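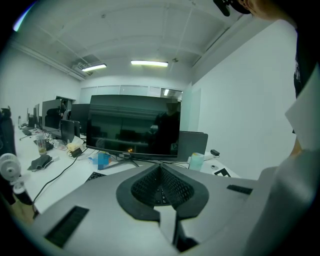
How to settle into a hot desk without starting a war

Our office went to hot desks when Jostonlow gave up the top floor, and 50 of us were told we would enjoy the flexibility. I have since sat at every desk in the building, including the one beside the bin. What follows is the routine I use each morning. It takes some 14 minutes the first time and less once you've stopped being polite to the chair.

1. Sort out the chair first

Everyone starts with the screen. Start with the chair. Push it back from the desk, sit right into it and adjust the height until your feet are flat and your thighs are more or less level. If the last person was tall, this will involve a sudden drop. Brace yourself.

Set the backrest so it touches the small of your back. If there's a lever whose purpose you can't work out, leave it alone. Jericho Tagle pulled one in June and was horizontal before he'd finished his sentence.

If your feet don't reach the floor once your elbows are level with the desk, find a footrest. A ream of paper still in its wrapper does the job and will be stolen by lunch.

2. Bring the screen to you

The top of the screen should sit at eye level or a touch lower, an arm's length away. With a large monitor, go a little further back, or you'll spend the day turning your head like someone watching the tennis. Wear bifocals? Drop it lower again.

Wipe the glass with a dry microfibre cloth before you turn it on. Fingerprints show up best on a dark screen, and so does your face at eight in the morning, so be quick.

3. Place the keyboard and mouse

Line up the G and H keys with your belly button. If you centre the whole keyboard instead, the number pad drags you off to the left and by Thursday your shoulder has lodged a complaint. Keep the mouse close beside it, on the same level. Fold the little feet under the keyboard flat; your wrists will be straighter, and you weren't looking at the keys anyway (you were, but you can stop).

4. Deal with the cables

Spare cable goes behind the desk or in the tray underneath. Coil it loosely and fasten it with a hook-and-loop strap. Leave enough slack that a desk on a motor can go up without taking the power board with it. Label anything you brought from home, at both ends, with your name. "Mine" is not a label.

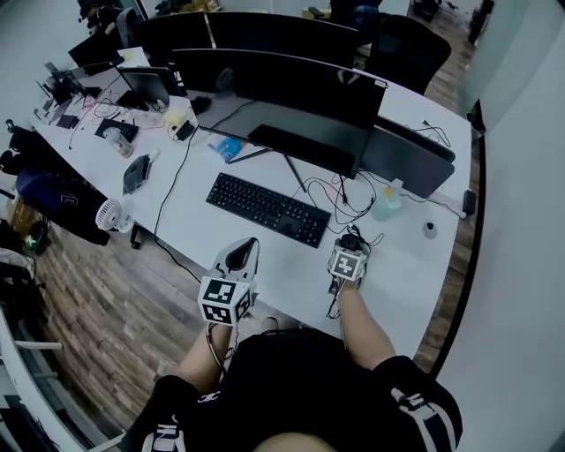 Noreen Carroll wants it noted that zip ties are a crime. She spent most of a morning with nail scissors freeing a charger at the Flutham branch, and she'd like whoever did the bundle to know that she kept the offcuts. Straps only, she says, and never pulled tight, and if you find a cable that goes to nothing at both ends, put it in the lost property tub and walk away.

Fair enough. I've taken the zip ties off the shopping list.

5. Check the light

Sit side-on to the window if you can. Then look for reflections from the ceiling lights while the screen is still dark. If you find one, tilt the screen forward a few degrees. If that fails, move along a desk. If that fails too, Charito Gatchalian owns a green visor, and after a while you stop noticing it.

Don't crank the brightness to compete with the room. Hold a sheet of white paper next to a blank document and turn the screen down until they look like relatives.

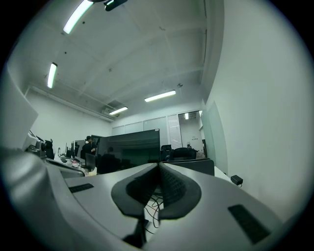

Before you go home

Log out, take your mug, wipe down the keys and push the chair in. Put the chair height wherever you like, as the next person will change it regardless. Lockers are behind the kitchen; if yours won't open, ring Éabha Duggan on extension 1201 and don't kick it. She can hear that from her desk.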